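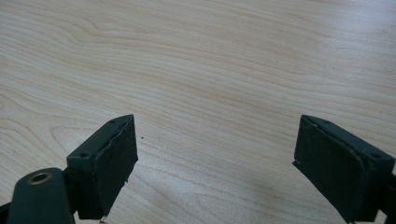 March 2021
By Hüsnü Yalçınkaya

Kellgate Merchants Questions Downtown Parking and Storefront Plan

BAVTHORPE – The Kellgate Merchants Association said today that it can't support the downtown renewal plan now before the town council, and asked that the vote be put off until the consulting firm behind it, Darico, shows how it got its numbers.

The plan, called Bavthorpe Forward, would take out 60 curbside parking spaces along Kellgate, widen the sidewalks on both sides and set up a grant fund for storefront repairs. Darico says the changes would bring 1,134 more visitors downtown in an average week. The association has read the full report twice and still can't find where that figure comes from.

"It's a very exact number for something that hasn't happened yet," said Hüsnü Yalçınkaya, president of the association and owner of Tokgöz, a housewares and repair shop on Kellgate. "I asked at the first public session how they got to 1,134 and was told it was modeled. I asked what it was modeled on and was told that would be in the appendix. The appendix is a map."

The association represents 33 businesses, most of them on Kellgate between the bridge and the old feed store. Members met last month to go over the plan and voted to ask for a delay. A few wanted to back the sidewalk work right away, and the association respects that view. The sidewalks are in bad shape and have been for years. The block in front of the pharmacy floods every time it rains hard, and the plan's drawings do show new drains there. Members would like to see those drains built whether or not the rest goes ahead.

Parking is the larger worry. Darico's report says shoppers will "naturally shift" to the lot behind the library. That lot has no lighting on its north side and no direct path to Kellgate, and the shortest walk goes down a service alley where delivery trucks back in all morning. No money is set aside in the plan for lights or a path. Older customers have already told shop owners they won't use it in winter.

The association is also doubtful about the survey printed near the front of the report. Darico collected 324 responses and says they show "broad enthusiasm" for fewer cars on Kellgate. The survey was online only and was open during August, when a good share of residents are away and the lake rentals are full. It didn't ask people whether they lived in Bavthorpe, or how often they shopped downtown. One question asked whether respondents would like "a safer, greener and more welcoming Kellgate." Most said yes.

"I would have said yes," Yalçınkaya said. "I'd like to know what the people who said no were thinking. But nobody was asked if they'd give up the space in front of the shoe repair to get it, and that's the question in front of the council."

On the storefront grants, members are more hopeful, though not by much. The fund would pay for signs, awnings, paint and windows, with the owner matching every dollar. Only property owners could apply. Most shops on Kellgate rent, and several have landlords who live out of state and haven't answered a letter about the roof, let alone the awning. Unless tenants can apply directly, the association expects much of the money to sit unspent, as it did with the last facade program.

That program was also announced as a turning point for downtown. It paid for the planters outside the bank and new paint on two buildings, one of which is now vacant. The association has asked the town for a final accounting of it and hasn't received one.

The association is asking the council to do the following before any vote:

Release the full method behind Darico's visitor estimate, including the towns used for comparison.

Run a second survey, on paper as well as online, that asks where people live and how they get downtown.

Price out lighting and a walking path for the library lot and add them to the plan's budget.

Open the storefront grants to tenants.

Try the parking change on one block for a season before removing spaces on the whole street.

The association has offered to help hand out the paper surveys at members' counters. It has also invited Darico staff to spend a weekday morning on Kellgate during delivery hours. As of this release, Darico has said it is checking its schedule.

Copies of the association's written comments are available at the counter at Tokgöz during business hours.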